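**Robot demonstration**, also called *teaching by showing*, *programming by demonstration* or, in older workshop slang, *walking the arm*, is the practice of getting a robot to do a task by having a person do it first, through the robot. The person may push the arm about by hand, steer it from a distance with a second arm or a handheld controller, or in some cases wear something on the hand that the robot later imitates. What the robot receives is a record of movement, usually paired with video. What the person receives is a sore shoulder.

The method is used in small manufacturing, laboratory work, food packing and research. Its appeal is that the person doing the teaching needs to know the task and doesn't need to know how to write code. Its drawback is that most people, asked to pick up a small object and put it down again, do it in a slightly different way every time and are surprised to be told so.

## Terminology

The vocabulary is unsettled, and several terms are used for the same thing by people who sit near each other.

- A **demonstration** (or *demo*, *take* or *run*) is one complete performance of the task, from the starting position to the end.
- An **episode** is a demonstration once it has been saved to disk, at which point it sounds more important.
- The **operator** is the person moving the arm. The term *teacher* appears in the literature and is seldom heard in the room.
- The **leader** is the arm the operator holds, and the **follower** is the arm that copies it.
- A **reset** is the work of putting everything back so that the next demonstration can start. Resets take up a good part of any session and appear in very few diagrams.
- A **policy** is the trained program that decides how the robot moves once the operator has let go.

## Methods

### Guiding by hand

In hand guiding, also called *kinaesthetic teaching*, the motors are set to give way under light pressure and the operator takes hold of the arm directly. The joint positions are logged as it moves. The approach is simple and gives the operator a real feel for what the arm can and can't reach, often by way of an elbow joint that arrives in the ribs.

Its chief fault is that the operator's own hands and forearms end up in the video. A policy trained on such footage may come to expect a pair of human hands in view and do poorly when they're gone. Some groups get around this by guiding the arm once without recording the cameras, then having the robot replay the motion by itself while the cameras run. This doubles the time taken.

### Leader and follower

In a leader-follower setup, two arms of the same or similar shape are linked. The operator moves one and the other copies it a short moment later. Because the joints match, the operator needn't think about angles, and new operators can usually manage a simple grasp within their first session.

The leader is often lighter and cheaper than the follower, and in most setups it passes no sense of touch back to the hand. Operators compensate by looking harder. The habit of leaning in to see around the gripper is common enough that the Tusutell operator handbook gives it a paragraph to itself, under "Posture", and recommends a taller stool.

### Remote control by other means

Gamepads, three-dimensional mice, tracked headset controllers and phones have all been used to steer arms. A gamepad is familiar to a large number of people but handles only a few directions of movement at once, so motions made with one tend to come in straight segments, with a pause at each corner while the operator remembers which stick does the wrist. Tracked controllers give smoother paths. They also transmit every sneeze.

## History

Teaching by hand is older than most of the other ways of programming a robot. Paint-spraying arms in factories were led through their strokes by experienced painters, and the recorded motion was played back as it was. Nothing was learned in the modern sense. If the part on the line was a little out of place, the arm painted the spot where the part should have been, with great consistency.

Later systems stored a handful of key positions instead of a full path, entered through a wired box with buttons known as a *teach pendant*. The pendant is still in wide use and still weighs more than it looks.

The present form of the practice came in with inexpensive arms and with learning methods that could take raw video as input. A policy of this kind doesn't replay any single demonstration. It is trained on many of them and produces new movement to suit what the cameras see, which allows it to cope with an object in a new spot, and also to fail in ways that none of its teachers ever showed it.

## Typical tasks

Teaching tasks are chosen to be easy to set up, easy to judge and hard to break. Stacking, sorting, wiping, folding a cloth and putting a lid on a container are all common. Visitors hoping to see the future are frequently shown a block being moved a short distance to the left.

Sorting by colour has a long run as a first exercise. Cubes of two colours are placed somewhere within reach, often in a tray, and the arm is guided to carry each one to the dish that matches it. The task needs very little equipment, anyone can see at a glance whether it has been done properly, and a dropped cube does no harm to itself or to the floor. It also tests several things together: finding the cube, closing the gripper at a workable angle, choosing a destination and letting go without flinging.

Errors in sorting come in two broad kinds. A cube may be dropped or missed, which is a fault of grasping, or it may be carried beautifully to the wrong dish, which is a fault of choosing. The second kind is the more interesting to researchers and the more annoying to everyone else. Cubes already delivered cause further trouble, as they crowd together and tip against one another, and a gripper coming down for its next release may nudge them about.

## Collecting demonstrations

### Number and length

There is no agreed number of demonstrations for a given task. The Rorutia sorting set, used for teaching in several college programs, contains 425 episodes recorded by 4 operators, and its notes advise that a single operator stop after 10 episodes and do something else for a while. Operators who carry on tend to get faster and sloppier in the same proportion.

Length matters as well. A long demonstration with a lot of hesitation in it teaches hesitation. Policies trained on the work of cautious operators have been known to hover over an object for several seconds, apparently thinking it through, because the operators had done the same.

### Variation

A set in which every object starts in the same place produces a robot that can do the task in that place. Operators are therefore asked to shift things between takes. Left to their own judgment, most people's idea of a random arrangement is a neat one turned slightly, and some groups hand out printed cards of starting layouts. The Stellura cards come in a pack of 8, are laminated, and are widely photocopied.

Lighting is varied too, either on purpose or by recording through the afternoon next to a window.

### Mistakes and recoveries

Whether to keep a demonstration that went wrong is a matter of long argument. One school deletes anything with a fumble in it. The other holds that a robot which has only ever seen perfect work has no notion of what to do after a slip, and that a fumble followed by a tidy recovery is the most useful thing an operator can record. Under the second view, operators are sometimes asked to fumble deliberately. Deliberate fumbles are easy to spot and look like amateur theatre.

### What the cameras see

Most setups use one camera with a fixed view of the work surface and often a second on or near the wrist. The fixed view is normally arranged so that the containers and the working area are all in sight together, with enough clear space for the arm to come in without blocking the lot.

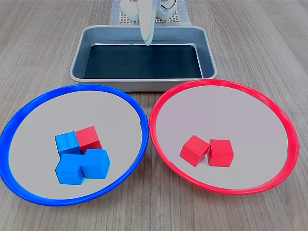
## Judging the result

A trained policy is tested by letting it run with the operator's hands well away from the controls, a condition some operators find hard to meet. Scores are usually given as the share of attempts that succeed, though the meaning of success varies. In colour sorting, a strict count allows no credit unless every cube is in its matching dish at the end. A lenient count gives part marks for each cube. Papers reporting high figures are worth reading closely on this point.

The Strömberg scale, used mainly in training workshops, adds a third measure, the number of times a bystander said "oh, come on" during the attempt. It was proposed as a joke in a workshop handout and has since been found to track the strict count fairly well.

## Criticism

Critics of the method point to the labour involved. Every demonstration is made in real time by a person, and every reset is too, so that a robot meant to save someone the trouble of moving cubes first requires that the cubes be moved several hundred times. Supporters reply that the cost is paid once. Critics reply that it's paid once per tray, once per table and again whenever someone bumps the camera.

A second complaint concerns style. Robots taught by one person pick up that person's habits, including a preferred side of approach and a tendency to give the object a small tap before letting go. Such habits are harmless in most settings, and operators have reported being oddly pleased to see them.

## See also

- Teach pendant
- Imitation learning
- Pick and place
- Repetitive strain injury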